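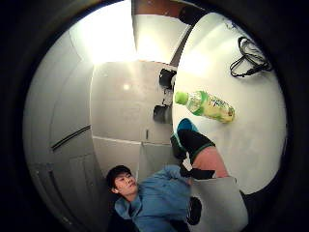
Figure 3. View from the hand-held gripper tool during collection at the Sanley site, with a bottle lying on the table.

3.2 Collecting demonstrations by hand

We recorded all demonstrations with the Flomthorpe tool, a hand-held gripper with a wide-angle lens. The demonstrator holds the tool, moves it through the task and closes the fingers on the object, and the software stores the images together with the estimated pose of the tool and the width of the grip. No robot arm is needed at this stage. The same fingers and the same lens are later fitted to the arm, so the policy sees much the same view at run time as it did in training.

The tasks in this section all begin with a drink container on its side on a white table. In Figure 3 the container is a clear plastic bottle with a green cap. The demonstrator has to take hold of the body of the container, lift it, turn it upright and put it down on its base. We chose this start position after pilot trials in which upright containers proved too easy. A simple top-down grasp worked for nearly all of them, and the policies we trained on that data learned very little about orientation.

Demonstrators were given a one-page instruction sheet and a short practice period. The sheet asked them to keep a steady pace, to avoid stopping in mid-air, and to begin each recording with the tool well back from the table. It did not say where on the container to grip. Ida Weidemann, who ran the sessions, marked each recording as usable or not directly after it was made. A recording was dropped if the container rolled off the table, if tracking was lost, or if the demonstrator touched the container with the free hand. Of the recordings made in February, 79 were dropped on these grounds, most of them for lost tracking.

Tracking loss had one main source. The table surface is plain and bright, and when the tool came down low over it there were few features left for the pose estimator to follow. Leaving ordinary items on the table helped more than any change to the estimator settings — even a coil of cable near the work area gave it something to hold on to. We did not standardize these items between sessions. The final set holds more than 4000 recordings, and the layout of the table varies a good deal across it.

For comparison, we collected a second, smaller set by remote control. The demonstrator sat at a Nekaris leader arm and drove the follower arm through the same tasks while watching it directly. Recordings made this way are cleaner in pose but slower, and the demonstrators tended to break the turn into separate small moves. In the hand-held set the lift and the turn usually run together. Both sets were resampled to the same rate before training, and we kept the gripper width as a continuous value in both.

Labels were the other difficulty. Printed drink labels carry strong local contrast, and at close range they can fill much of the view. On the can shown below, large black brush-stroke characters run across a pale yellow-green ground, and the curve of the surface bends them further. Policies trained on a single container learned to use marks of this kind as a cue for when to close the fingers, then failed on a container with a different print. Mixing bottles and cans within each session reduced the effect. Random color changes to the images did not. 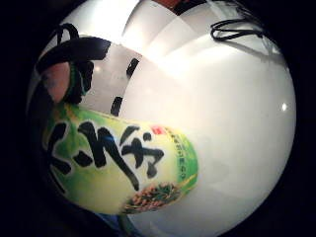 3.3 Training and evaluation

We trained one policy on each set and a third on the two combined, using the Eichhorn code base with its default settings apart from image size. Each policy was then run for 85 trials on the same arm, with the start pose of the container drawn from a fixed list. A trial counted as a success if the container stood on its base without support when the arm had moved clear.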